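Hand-held demos, week two

Posted in May 2026 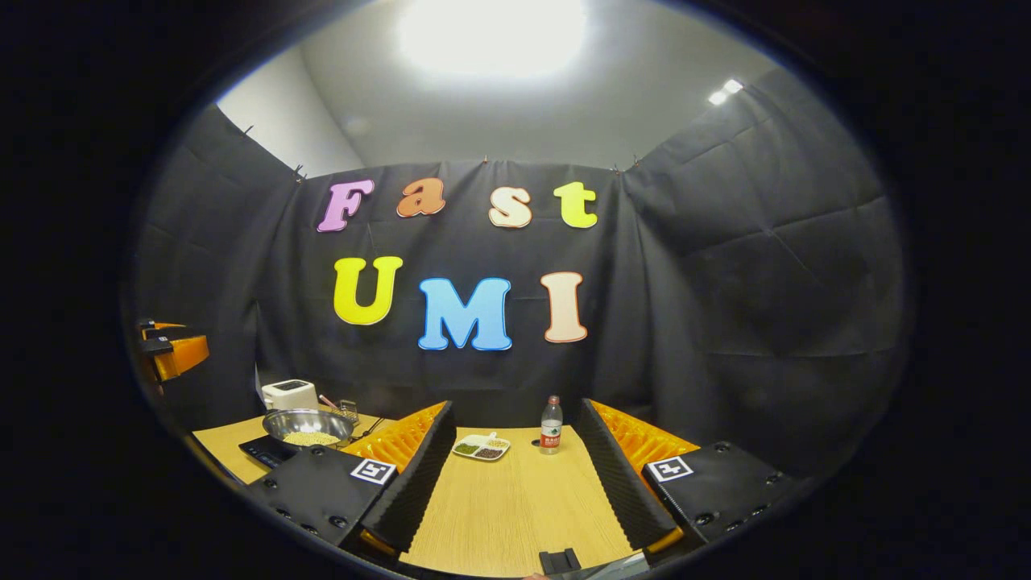
Kitchen table in the booth, from the gripper's own camera.

I said last time I'd write up how the hand-held side of things compares with remote control, so this is that. It's mostly for people who have asked me by email, plus Cyril Mellor, who wants it in writing before he agrees to give up his desk space.

For most of last year we taught the arm by teleoperation. You sit at the Lysenko controller, move a small copy of the arm, and the big one follows. It works, but it is slow going. The lag is small and you still feel it. Scooping grain out of a pan that way took me 30 tries before I got one I'd want a robot to copy. My shoulders were sore by lunch.

With the hand-held gripper you just pick the thing up and do the job. The camera sits behind the fingers and sees the pan, the tray and whatever else is on the table, and the square markers on the jaws let the software work out how far open they are. No arm in the room is needed. I got 19 usable demos in my first morning, and Onyekachi Bassey got more than that because she has steadier hands.

A few things I've learned so far.

Slow down. My early recordings were done at the speed I'd cook at home, and the arm can't move that fast. Onyekachi played one back to me beside what the arm is rated for and it was plain to see. Now I count under my breath on each reach.

Keep the wrist honest. A person will twist a hand into all sorts of angles to get at the far side of a pan. Some of those the arm can't reach at all, so the demo gets thrown out later. We lost a whole set of 8 to this, all mine.

Start from a different spot every time. I tend to stand in the same place, and if every recording starts from there the robot only learns that one start. I shift my feet between takes and move the tray a little each time as well.

Black cloth helps. Our old corner had a window and a bookshelf behind the table, and the tracking behaved differently in the afternoon. I'd still like a softer light overhead, as the one we have glares into the lens when I tilt the gripper back.

Food is harder than blocks. Grain gets everywhere, and beans roll. The divided tray is good for practising because each compartment needs a slightly different approach – the beans you can go at fairly directly, while small grains want a shallow angle or you push them up against the side. I haven't settled on the best way to do it. Onyekachi comes in from the right and I come in from the front, and we've kept both kinds in the set for now.

The foam on the fingers wears, too. We go over it at the end of each day and change it when the ridges start to flatten. The spares from Cirier took seven working days to arrive, so order early if you're going down this path.

I wouldn't throw out the controller. When we want to know whether the arm can do a thing at all, we still go back to remote control, and we use it to fix the spots where a trained run goes wrong. The Lasance arm also has a cable on the left side that catches on low reaches, and you only find that out with the real arm moving.

Next up is pouring, with water left out of it until I trust myself. If anyone at Surulwood has tried hand-held demos with a lidded pot, please send me a note, as I can't work out where the lid is supposed to go while the other hand is busy.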